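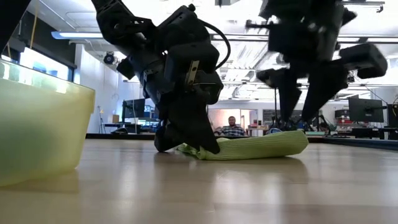 Green cloth on the wood, next to the bin.

How to fold microfiber cloths so they stay folded in a bin?

Jurgita Rozīte

Hello everybody. I have a question which is maybe small, but it takes me a lot of time. We use microfiber cloths for the cleaning, green ones and blue ones, and after the washing they all go into a plastic bin, the kind that lets the light through. The bin is good. The problem is the cloths. I fold each one in half and then again, I put it down flat, and when I come back to take one, the whole pile has opened and looks like I never folded it.

I also tried to roll them. The roll is nice for one minute, then the end lifts up and it becomes loose. The surface I fold on is smooth wood, very shiny, and the cloth slides away from me when I press on it. My cloths are from Drellby, not expensive, bought in a pack of 80. I do not use softener.

Is there a way of folding that holds by itself? I do not want rubber bands.
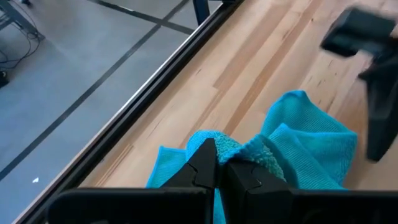
I should also say that the blue ones are worse than the green ones. They stand up in peaks after drying and I have to pull the corners before I can do anything with them. Maybe I dry them too long? I would be thankful for any advice, also about the drying.

Ronaldo Abella

Good day Jurgita. I fold these cloths every week for a guest house, so I can tell you what works for me.

First, take the cloth by one corner and lift it, then give it a short shake. Most of the folds fall out. Lay it down and smooth it from the middle to the sides with your open hand. If it slides, put a dry bath towel under it.

Then fold it in 3 parts, like a letter. After this, fold one end to the middle, and push the other end inside the pocket which is made by the first one. It makes a small packet and the packet does not open. Put the packets in the bin standing on the edge, like books. If you lay them in a pile, you always pull out the bottom ones together with the top.

For the drying, use low heat and take them out when they are a little bit damp at the hem. Too much heat makes them stiff, mine became like this one winter. 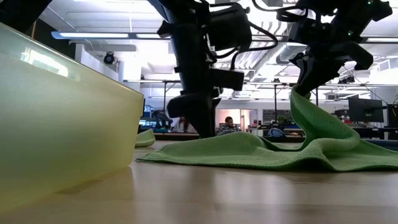
Prerkus, October 8, 2026

I come back to add one thing, I forgot about the colors. I keep green and blue in separate piles already before folding, otherwise I mix them in the bin and must take everything out again. Two small bins are better than one big, if you have place for them.

Valtik

just throw them in the bin. they are rags

Jurgita Rozīte

Thank you Ronaldo, the packet is holding! The first ones I made were crooked, because my cloths are not exactly square, but the pocket stays closed also when it is crooked. I will try the low heat with the next washing. Valtik, my mother would not allow it.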